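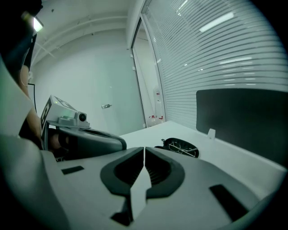

Limescale in shared hot water systems: changes to the service schedule

From September the descaling interval for plate heat exchangers in the Nesico and Stasach blocks moves from 20 months to a condition-based check. Tenants do not need to do anything at this stage. The notes below are for building managers and anyone who reads the plant room log.

The supply to both blocks is hard, at 300 mg/l as calcium carbonate. Scale forms fastest on the hot side of the plates, and the rate climbs sharply once the surface is held above 60 °C. A thin layer has little effect on outlet temperature, as the control valve opens further to make up for it. The first sign is usually a rise in primary return temperature at the same draw-off. Complaints about lukewarm taps come much later, when the valve has no travel left.

For this reason the log sheet now has a column for primary return temperature, to be read during the morning peak and again in the early afternoon. Readings taken overnight should be left out. With no draw-off the figure mostly reflects the circulation loop and tells us little about the plates.

A unit will be booked for cleaning when the morning return has been above 46 °C on three readings in a row. Pressure drop across the secondary side should be noted as well, with the strainer cleaned first. A blocked strainer gives almost the same pressure reading as a scaled exchanger, and two units at Stasach were taken out of service last winter on the strength of it.

Cleaning will be done in place with a circulated citric acid solution. Isolate the exchanger, drain the secondary side and connect through the flushing ports. Gaskets on the older Zurkar units are not rated for the stronger acids, so please do not use leftover stock from the Doherty contract. Rinse until the pH at the outlet matches the mains, then record it.

Storage cylinders are not affected by the change and stay on the yearly inspection. Stored water remains at 60 °C or above and the loop return at no less than 50 °C. Lowering either to reduce scale is not allowed under the water hygiene plan.

The budget allows for cleaning about 80 exchangers in the first year. Revised log sheets are in the plant room folders. Old sheets should be kept with the unit records.

Contact the building services desk | © 2024 Building Services Newsletter | Back to top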